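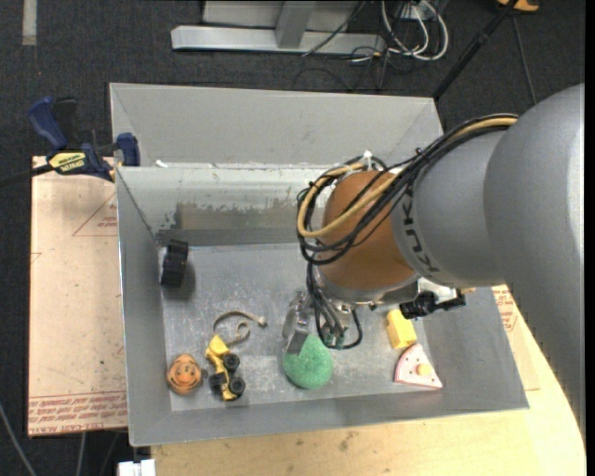

Reading time: 3 minutes

Week 6 handout: Where does the finish go?

Course notes, Materials in Everyday Use

Okay, so last week we ended on corrosion and I promised you something less gloomy. I lied a little. We're doing wear this week, meaning the slow loss of material from a surface because something else keeps rubbing, tapping or sliding on it. I love this topic (you may have noticed) and I'll try to keep the notes shorter than the lecture was.

Start with paint on metal. When a gray coating rubs away in a patch with ragged edges and leaves a brownish-gray area behind, most people say "it got scratched." Fine at the bus stop, but in this class I want you to be fussier. Ask me which kind of wear you think you're looking at, and what you'd need to know before you'd bet lunch on it.

The kinds we covered

Abrasive wear. Something hard plows through something softer. Sand under a shoe on a varnished floor is the one everybody knows. If the grit is stuck to one of the surfaces, like sandpaper, we call it two-body. If it's rolling around in between, it's three-body, and it usually takes off less material for the same load, since a lot of those grains roll along without cutting.

Adhesive wear. Two surfaces stick at tiny high spots and then tear apart when they move. Bits of one end up on the other. Think of a dry hinge that squeals and leaves gray dust.

Fatigue wear. Same spot, loaded over and over, until little cracks join up under the surface and a flake pops out. Ball bearings do this. So do railroad tracks!

Corrosive wear. Rubbing plus chemistry. The rubbing clears off the protective film, the bare metal reacts, the rubbing clears that off too, and round you go.

Real objects almost never stick to one kind. A coating can chip from a knock and then get worn back from the chipped edge for years afterward, and the knock is long forgotten by the time you come along with your magnifier.

The one equation

You only need Archard's for the quiz. Wear volume equals a constant times load times sliding distance, divided by hardness:

V = K x F x s / H

F is the load, s is how far things slid, and H is the hardness of the softer surface. K is where all our ignorance lives. It changes with the pair of materials, with lubrication, with dirt, with pretty much everything. Double the load and you double the volume lost, as long as you stay in the same wear regime. Please write that last part in your answers, I do take points off.

Quick practice: a block with a load of 30 newtons slides a total of 188 meters. Work out F times s, units included, and then tell me what happens to V if you swap in a surface twice as hard. (You should get 5,640 newton-meters, and half the wear.)

Your homework

Find one worn surface at home or at work and write a page on it. Stair treads, a pan, the desk under your mouse, whatever you like. A sketch is great. My own pick is the enamel on an old Kalniņš kettle I've been hanging on to, and I've gone back and forth on it so much that I won't tell you my answer until you've handed in yours.

Keep what you saw and what you guessed in separate paragraphs. Last May I had a wonderful paper about a door handle where I couldn't tell the two apart, and it hurt me to mark it down.

Reading is chapter 13, but skip the section on polymers, we'll get there. The slides are in the Bitport folder with last week's. Question 2 on the old problem sheet has a typo: the hardness should be in pascals.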